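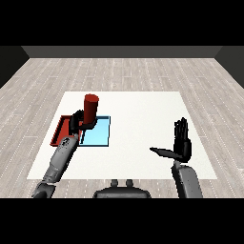 Adley Two-Arm Practice Table

2022-11-21
By Mayuree Thammasiri

Our simulated practice table has a red tray, a blue tray and a dark red cylinder that goes from one to the other, and I have grown terribly fond of it! Two arms with black multi-fingered hands share the white table, though only the left one has any lifting to do in this task.

The method behind it, which we call Stundutier, is simple enough to explain over coffee. A person guides the simulated hands through the move a few times (16 runs, in our case), and the software makes small changes to each run, shifting where the cylinder starts, and keeps only the new runs that end with it standing in the blue tray. We trained on those and then tried the result on 144 fresh starts. It got 122 of them right, and I'll admit I did a little dance at my desk.

Most of the misses came when the fingers closed too high on the cylinder and it tipped on the way down. We have been working on that since August, and version 2 of the grasp settings is a good deal gentler.

The Adley package comes with the table and both trays, the arm and hand models, our 16 guided runs and the training scripts. It loads in the Lirkik simulator, and the settings file is plain text, so please do poke at it and write to me with whatever you find.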